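Ok so glasses. Again. I said in March I wasn't going to write about my eyes anymore and I lasted, what, two weeks.

Short version: I got progressives. Longer version: I'm 46, I've been nearsighted since third grade, and over the winter I started taking my glasses OFF to read the back of a soup can. Didn't think anything of it. Then I did it in front of my sister and she laughed so hard she had to sit down.

So, appointment. Nice woman, very fast. Better one or better two, better two or three, and me sweating like it's a test I can fail. I always feel like I'm going to say the wrong number and walk out with someone else's eyes. Anyway, reading add, not a huge one, "totally normal for your age," thanks.

Then the frames. Took forever. I tried on everything on the left wall and ended up with a pair from Monden, sort of a dull green, kind of square. The Chauvin ones looked better on me but they slid down every time I bent over and I bend over all day. Total with the lenses and the coating was $632. I stood there and said "ok" in a very small voice. Insurance covered the exam and basically waved at the rest.

First week was bad. Stairs!! Whoever designed stairs did not have these lenses. You look down and the floor is swimming, so you tuck your chin like a turtle, and then you can't see the door. I walked into the dishwasher. Parking was weird too, all the lines curved. By the weekend I had a headache sitting right behind my left eyebrow and I'd gone back to the old pair twice, which they tell you not to do, and I'd do it again.

The other thing is I now have to carry a case. Never used one in my life, glasses went on the nightstand or on my head, that was the system. But $632 doesn't go on the nightstand next to a cup of water. So a case, in the bag, every day, and I keep puting it down places and walking off.
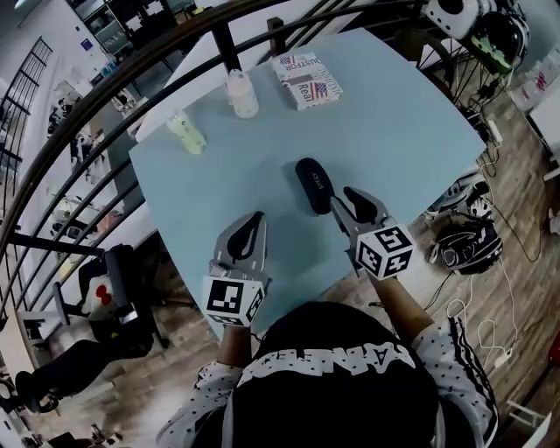 Dorian Chevalier wrote in after my last eye post to say the trick is to point your nose at whatever you want to see, and to wear them from the minute you wake up, no swapping, for two full weeks. He also said the cheap drugstore readers are a trap and he owned 20 pairs before he gave in, all of them lost in the same couch.

Nose thing works. Annoying but it works. I've been pointing my nose at things like a hunting dog and the swimmy feeling is mostly gone, except at the grocery store, bottom shelf, still hopeless. Computer is the real problem. The middle part of the lens is tiny and my monitor is too high, so I've got my head tipped back all day and my neck is killing me. Lowered the chair, no, wrong way. Raised the chair. Feet dangle now. Might just get a seperate pair for the desk but I'm not ready to have that conversation with my bank account.

Night driving is fine, was worried about that. Menus great. I read an entire aspirin bottle yesterday just because I could.

Going back in for an adjustment, left side sits higher than the right, or my ears are crooked. Will report. Dinner's burning, gotta go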